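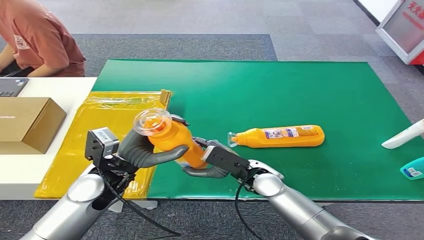

Bimanual hold on an orange bottle, multi-fingered hand on the left arm and parallel gripper on the right.

Taltero control software: progress report for March
Prepared for the Endia program office by Pichit Tanasarn

Work this period went into the two-arm grasp planner and its logging tools. The planner now treats the hand and the gripper as separate contact models with one shared object pose. The earlier version solved for each arm in turn and left the second arm to correct the error, which produced high internal force on soft bottles.

The training set stands at 1,843 logged grasps, of which 300 were held back for evaluation. Pose estimates on tilted bottles remain the weakest part. Clear caps and nozzles return poor depth, so Boonsong Nakpan has added a color-only fallback for the neck region. It adds around 80 ms per update and is switched off by default.

Sándor Oláh moved the force limits out of the driver and into the Voler configuration file. Limits can now be changed per object class without a rebuild.

Open items:
- Replanning stalls when both wrists approach a joint limit. Cause not yet found.
- Cable routing is not in the collision model.
- Log replay drops hand joint data after 700 seconds.

The replay fault will be addressed first. No change to budget is requested.

Contact: Pichit Tanasarn, Taltero | © Taltero | Back to top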